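## 4. Preparing the bench for the memory module task

This section is for shop staff who want to let the Reten cell do a small repair job: taking memory modules from the fixture plate and putting them in a desktop computer. Please read it to the end before you switch on the arms. The cell can do part of this work today. It is still slower than a person, and it needs a person close to it.

**4.1 Place the fixture plate**

1. Switch off both arms and wait 15 seconds.
2. Put the gray plate on the slatted metal surface. The square holder must be at the upper right corner.
3. Push the plate with one finger. If it slides, clean the back of it and try again.
4. Load the parts. Thin parts go in the narrow slots, standing on their edge.
5. Start the program `plate_check`. The gripper takes one thin part and holds it upright near the plate.
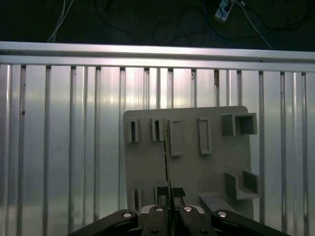
*Fig. 4-1. Thin part held upright between the fingers, fixture plate behind.*

> **Note:** Look at the fingertips each morning. If the tape or padding is worn, replace it before you start the program. With worn tips the part turns in the grip, and the arm does not always notice this.

If the part is tilted, press Hold and repeat step 5. After 2 failed tries, call the person responsible for the cell. Do not correct the part by hand while the arm has power.

**4.2 Place the computer**

1. Unplug the computer from the wall and remove the side cover.
2. Lay the case on its side, to the right of the plate, with the inside facing up.
3. Move loose cables away from the memory slots. The arm cannot do this step in a reliable way yet, so it stays a human job.
4. Open the end latches of the slots you will use.
5. Check that no tool or screw is left inside the case.
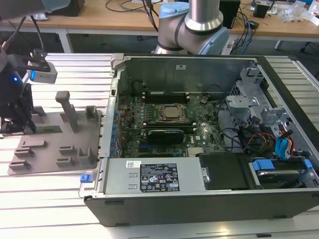 Before each run, look along the way the gripper will travel from the plate to the case. Cables at the edge of the desk should not reach into this space. At our Plirkbridge shop we do this check also after lunch, when people have been walking near the bench.

> **Caution:** Keep your hands outside the bench area when either arm has power. An arm that stands still can be waiting for its next command.

**4.3 What to expect**

In the September trial at Plirkbridge the cell finished 49 module insertions without help. Most of the stops came from a latch which was not fully open. A technician can feel this at once. The arm only pushes until the force limit and then gives error 900.

When you see error 900:

1. Press Hold.
2. Switch off both arms.
3. Open the latch fully and look for damage on the module.
4. Put an undamaged module back on the plate and start again from 4.1, step 5.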